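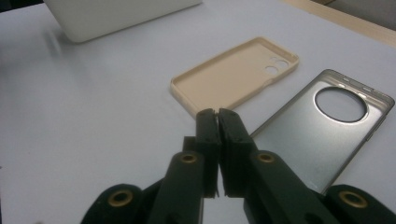

Firnix Opens Phone Case Take-Back Program to All Customers

Silicone and plastic cases from any maker will be accepted at 23 drop-off points starting in January

Firnix, a maker of phone cases and small accessories, said today that its take-back program for used phone cases will open to all customers in January. The program has run as a trial at two stores in Valente since last spring. It will now cover 23 drop-off points, including every Firnix store and a number of independent repair shops that sell the company's products.

Customers can bring in a used case from any manufacturer. There is no charge, and no purchase or receipt is needed. Anyone who drops off a case will get a coupon for 10 percent off one new Firnix case. The coupon can be used the same day or saved for later, and it is limited to one per visit.

Most city recycling programs do not take silicone. It cannot be melted down and reshaped the way many plastics can, and curbside sorting lines are generally not set up to separate it. Cases made from more than one material are also hard to handle, as the soft and hard parts are often bonded together.

"People kept bringing old cases to the counter and asking our staff what to do with them," said Rochelle Doolan, director of operations at Firnix. "We were telling them to put them in the trash. We sell these things, so we wanted a better answer than that."

Collected cases will be sent to Wurkon, a materials processor that worked with Firnix during the trial. Wurkon sorts the cases by material at its plant outside Valente. Silicone is cleaned, ground into granules and sold as filler for floor mats and playground surfacing. Hard plastic cases are sorted by type and shredded. Cases that cannot be separated, such as those with glued metal plates or leather backing, are set aside, and Firnix pays for their disposal.

Firnix said around 8 percent of the cases collected during the trial could not be processed. The company expects that share to go up at first as more stores join and a wider mix of cases comes in. It plans to publish the figure once a year on its website.

The trial also led to changes in how the bins are set up. The first bins had a wide opening and filled up with items the program could not use, including charging cables, earphones and screen protectors still in their packaging. The new bins have a narrow slot and a printed list of accepted items on the front. Store staff will empty them at closing time, and Wurkon will pick up from each location every two weeks.

What customers can drop off:

Silicone cases, any color or size
Hard plastic cases
Clear flexible cases
Two-piece cases with a soft inner layer and a hard shell

What the program does not accept:

Battery cases or anything with a built-in battery
Phones, chargers and cables
Glass screen protectors
Wallet cases with fabric or leather covers

Customers are asked to remove cards, stickers and stick-on grips before dropping off a case. Cases do not need to be washed, but loose dirt and sand should be wiped off. Items left in a bin by mistake will be held at the store for 10 days where staff are able to find them. Firnix cannot return items after a bin has been picked up.

Customers who do not live near a drop-off point can ask for a prepaid mailer through the Firnix website starting in January. Each mailer holds up to 8 cases. The company suggests that neighbors, offices and schools fill a mailer together before sending it in.

Firnix is also making changes to its own products. Its Corko line, which goes on sale later in the year, will be made from a single material with no glued parts, and the material type will be molded on the inside of each case so that it can be read during sorting. The company plans to add the same marking to the rest of its cases as molds are replaced.

"Replacing a mold is expensive, so this will not happen all at once," said Doolan. "New models will have the mark first. Older models will get it when their molds wear out."

A full list of drop-off points and store hours will be posted on the Firnix website before the program opens. Repair shops that would like to host a bin can apply through the retailer page. There is no fee to take part, but shops must have an indoor space near the counter where staff can see the bin during business hours.

About Firnix

Firnix designs and sells phone cases, stands and screen protectors through its own stores, its website and independent shops. The company is based in Valente.

Media contact:
Rochelle Doolan
Director of Operations, Firnix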